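# Serkarmont is coming back in October, and I already have my tent out

Sep 21, 2019 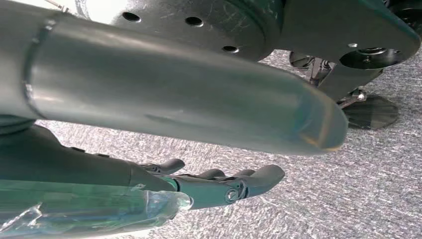
So the lineup email landed in my inbox while I was standing in line for coffee, and I may have made a noise. Serkarmont is on again! Three nights in October, same valley, same long gravel road that eats at least one of my hubcaps every single time.

If you missed last year, it's a small camping festival with one main stage, one late-night stage down by the creek, and a whole lot of people in homemade capes. Weekend passes are $200 this time and parking is another $30 per car, so fill up those back seats. They're capping camping spots at 322, and I wouldn't sit on that if you need one (I did two years ago and ended up sleeping in my sister's hatchback with a cooler on my feet).

The big news for me is Stunar closing out the first night. I've only seen them once, in a basement with a ceiling so low that the singer kept bumping his head, and I danced until my shins hurt. Hearing those slow, buzzy synth parts roll out across an open field is going to be something else. Zandico gets the sunrise set by the creek, and if you've ever stood in wet grass at 6 a.m. with a blanket around your shoulders while she plays that twenty-minute version of her harmonica song, you know why I'm setting an alarm.

I got Gaetano Benedetti on the phone for a few minutes too. He's been booking the festival from the start and he talks even faster than I do. There are 63 acts this year, he told me, and he's heard every one of them live, mostly by driving to tiny shows in towns I'd never heard of. "I don't book off a video," he said. "I want to see what the back row is doing." He also said the creek stage is moving a bit uphill so the sound doesn't bleed into the quiet camping area, and I could have hugged him through the phone. Last year I heard every kick drum through my pillow until four in the morning.

A few other bits I picked up from the email and from Benedetti. The night market is back, with the dumpling people (yes, those dumpling people). There's a costume parade on the second afternoon, and the theme is "deep sea," so I guess I'm spending the next few weekends hot-gluing shells to a raincoat. Glass bottles are still a no at the gate, and dogs have to stay home. Water refills are free all weekend.

Day passes haven't gone up yet. Benedetti said they'll release a batch once the camping spots are gone, but he wouldn't give me a date, and believe me, I asked three different ways. I'll post the set times as soon as I get them. And if you spot a raincoat covered in shells by the dumpling line, come say hi!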